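Power supplies in small office PCs: speaker notes
Hok-lam Lu, 25 May 2018

Slide 1. Scope
Desktop machines only. Laptops and servers are out. Questions can come at any point.

Slide 2. Symptoms
Random restarts under load. Machine dead after a power cut, then fine an hour later. USB devices dropping off. People blame memory first, so run a memory test overnight and get that out of the way.

Slide 3. The Trutport batch
We looked after 414 desktops at Trutport, all with the same Pluter supply. 19 failed before June. Most were in the rooms without air conditioning. Say clearly that this is one site and one model.

Slide 4. Testing
Paperclip test shows that the fan spins and very little else. Use a meter on the 12 V rail with the machine loaded. Below 11.4 V, replace it. Do not open the supply - the capacitors hold charge after the plug is out.

Slide 5. Swapping
Photograph the cabling first. Never reuse modular cables from another make, as the pin layout at the supply end differs. The Clidus units fit the same case but the lead to the second drive is short. Yip sells an extension.
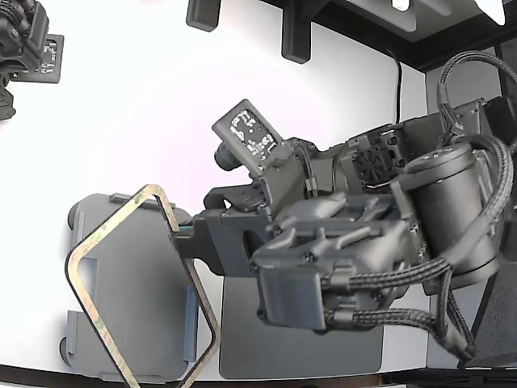
Is a bigger supply always safer?
Quality matters more than the number on the label. A 1,000 W unit in a PC drawing 100 W mostly runs at the poor end of its efficiency curve.

Slide 6. Spares
Keep two tested units on the shelf, labelled with the test date. Hand round the log sheet here.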